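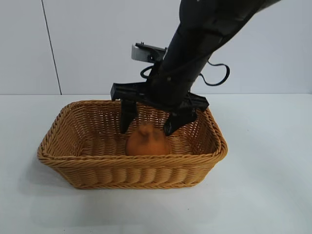 Photo: Hrefna Toft / Windico Cell Notes

Home | Cells | Checklists | Repairs | Archive

Two-arm basket cell: inspection checklist, with comments
Inspected by Isauro Zavala. Comments by Yesenia Escobedo unless initialed.
2026-04-24

12 shares | 7 comments

The old sheet had a box at the bottom marked "cell OK." I took it out. People were checking that one first and filling in the rest to match.

Mark each item pass, fail or not checked. "Not checked" is allowed and I would much prefer it to a guess.

1. Power and stop

1.1 Stop button drops both arms out of motion. PASS
Comment: Tested from the operator side only. The second button is listed as a duplicate, and I don't take that on faith. Test it next time.

1.2 Arms hold position after stop. PASS
Comment: Held for the three minutes the sheet asks for. Three minutes seems to be a number somebody liked. I can't find where it came from.

2. Cables

2.1 Cable slack at the wrist, right arm. FAIL
Comment: The thin black cable hangs in a loop out past the arm. Gurnau's install notes call this a service loop. Maybe so, but a service loop gets tied at both ends and this one wanders. Run the arm through its full reach with a hand on the stop and watch what the loop does when the wrist goes down over the basket. If it can touch the rim, shorten it.

2.2 Cable jacket, both arms, no flat spots or cuts. PASS
Comment: Wiped down and looked at under a lamp. I.Z. did the left, I did the right, then we swapped.

2.3 Strain relief at the base. NOT CHECKED
Comment: Cover screw is stripped. Reported in November. Reported again now.

3. Grippers

3.1 Fingers open fully on command, both arms. PASS

3.2 Crossbar bolts at torque. PASS
Comment: Paint marks lined up, which tells you the bolts haven't turned since they were painted. It says nothing about what they were set to that day. Put a wrench on them.

3.3 Finger faces clean. FAIL
Comment: Residue on the right pair. Alcohol wipe, let dry, cycle open and closed. Do not use the Fledura spray. The can says safe for plastics and I have a drawer with one cloudy finger in it.

3.4 Light gray bracket behind the crossbar is tight. PASS
Comment: Try it by hand, front to back and side to side. It will feel tight in one direction even when it's loose in the other.
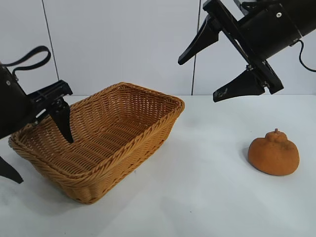
4. Start position

4.1 Wide-open fingers clear the basket rim at start. FAIL
Comment: The left arm is the one to worry about. With the fingers spread, one sits right over the back corner of the basket and the other goes down on the table side. A small error in where the basket was set down and the first move drags it. Trevor Bergeron says the program allows for this. I asked him to show me the line and we are still looking.

4.2 Basket is in its taught position. NOT CHECKED
Comment: There is no mark on the white tabletop to check it against. Either tape the corners or drop the item from the sheet.

4.3 Basket weave sound, no loose strands. PASS
Comment: Run a glove around the rim. Wicker was a strange choice for something that gets pinched all day, but the Bañuelos plastic bins were turned down before my time.

4.4 Orange test piece fits between open fingers with clearance on both sides. PASS
Comment: Check it on the table and again down inside the basket. The walls take away more room than you'd think.

5. Counts and records

5.1 Cycle counter read and logged. PASS
Comment: 348 since the last reset. Service is due at 1,000 according to the manual, and I would do it sooner with the loop in 2.1 the way it is.

5.2 Previous failures closed out. FAIL
Comment: See 2.3. Deividas Pētersons signed it closed. The screw disagrees.

Result: do not run unattended until 2.1 and 4.1 are cleared. Supervised runs at reduced speed are fine, with one person at the stop who isn't also at the keyboard.

Recheck by someone other than I.Z. or me.

Related
Stripped cover screws: drill, extract or replace
Reading paint marks on gripper bolts
Second stop button test, short form
Left arm homing drift, open items

Previous | Next | Back to Checklists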